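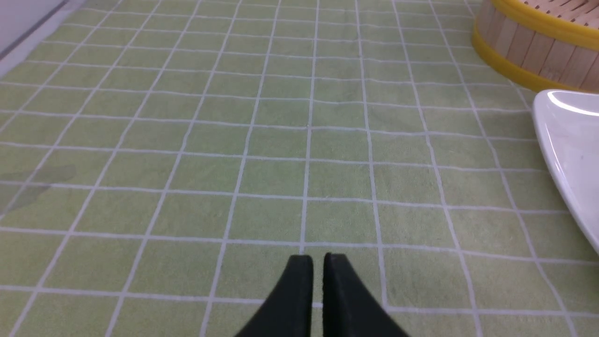
Wrist cam, steamer and plate setup, gripper open.

Gripper reports closed when it's wide open
Board: Arms and Grippers > Faults

porchlight57
Looking for ideas on a fault that has cost me most of October. The arm is a Jaidee with the two-finger gripper, run by the Netamus controller. The job is kitchen stuff: lift things, set them on a plate, move the steamer. Nothing heavy.

Every so often the gripper reports "closed, object held" while the fingers are standing wide open. The program believes it and carries on. It goes through the whole lift and place with nothing in hand, then reports success. I have 517 cycles logged and found 4 of these when I went through the video. No error code on any of them.

What I've done so far: reseated the finger cable at both ends, reflashed the gripper board, ran the homing routine twice. No change.

mudlark_j
What are you using for "held"? Motor current or finger position?

porchlight57
Current only. It's the default in the Netamus setup. Position is logged but the program doesn't look at it.

mudlark_j
Then I'd start there. If the finger drive binds for a moment at the start of the close, current spikes, the controller sees the spike and calls it a grip. Motor stops, fingers never moved. I had the same on an older unit, and it was dried grease on the screw.

Tallow
Disagree. Binding would show up on the homing run too, and he says he did that twice with no trouble. My money is on the cable. Reseating a cable doesn't tell you much if a conductor is broken inside the jacket. Put a meter on it and bend it through the full wrist travel.

mudlark_j
Homing runs slow. The close in a work cycle is a lot faster. Something can bind at one speed and be fine at the other.

Tallow
Sure, and a bad cable can pass when the wrist is parked for homing. We could both be right, I'd just do the meter first because it takes two minutes. 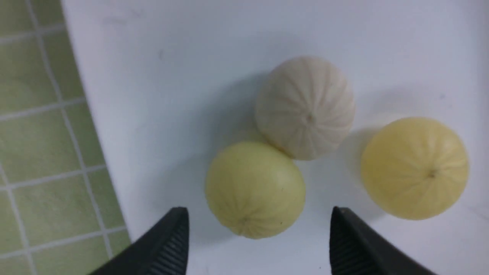 Geetha Rai
The current threshold is the other thing to look at, before anybody opens a gearbox. We run Jellero arms on produce trays and got false grips until we stopped using one number for everything. With round items like your three little melons, which sit so close together, a finger can also bump the neighbor on the way down, and that contact alone may be enough to trip a low threshold. The ribbed rind doesn't help either - the pad can land on a ridge or in a groove and you get a different reading each time. Check position and current together, and fail the cycle if the fingers stop near full open.

porchlight57
Threshold is at the factory value, I never touched it. Two of the bad cycles were on melons. The other two were on the steamer lid, so I don't think bumping a neighbor covers all of them.

Geetha Rai
No, it wouldn't cover the lid. The position check would still catch all four.

kettleworks
Can I bring up the safety side? A controller that thinks it's holding something when it isn't will someday do the reverse, and drop a hot steamer with a person standing there. I would not run it with anyone in reach until this is fixed.

Tallow
That's a stretch. False closed and false open are different faults.

kettleworks
Same sensor, same logic. I'd rather lose a week. We had a Porkasetti unit let go of a pan on a "confirmed" grip and after that we fenced it.

porchlight57
It's running at reduced speed with me on the stop button, and no heat in the steamer. Fair point though, I'll keep people back.

Update: cable metered fine through the full wrist travel, so that's out unless it's very intermittent. Pulled the cover and the screw grease was stiff at the open end, some of it nearly solid. Cleaned and regreased it. Also added the position check.

mudlark_j
Log current on the first part of the close from now on. If it's the screw, you'll see the spike coming back before it trips.

Tallow
I still wouldn't throw out the cable theory. Swap it if you have a spare.

porchlight57
Spare is on order. I'll post the current plots once I have another run of the same length.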